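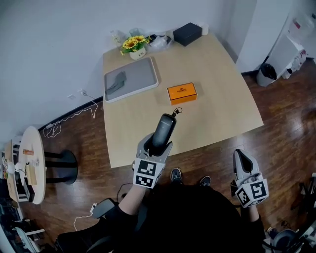

The table as it stands, sunflowers at the back.

brendon_k
Does a table this size need a tray? Mine came from Altstead and the listing swore it would "organise the whole surface". There's one crumpled dark cloth in it. Everything else is still sitting where it likes.

Taras Kobzar
Trays don't tidy anything. You've got a plastic bag lying by the flowers and a black box next to that. Bin the bag first, then talk about trays.

utia74
Disagree. A raised rim keeps small stuff from wandering. I'd put the orange box in it and hang the cloth up somewhere.

brendon_k
The box has a lid, it isn't going to wander. And I'm not convinced by flowers against the wall either. They take up the only bit of table I'd use for storage.

Severyn Mykhailiuk
Leave the sunflowers alone. I'd worry more about the white cable on the floor by the outlet. Clip it to the baseboard, 3 clips from any hardware shop.

Taras Kobzar
Clips fall off. Mine lasted until October.

utia74
Did you wipe the baseboard before sticking them?

Taras Kobzar
No.

Comments (3)

dmytriv: I'd send the tray back.

pell_r: Paid 25 for the same sort of thing and it holds post now. Make of that what you will.

altstead_fan: The side table is worse than the big one, sort that out.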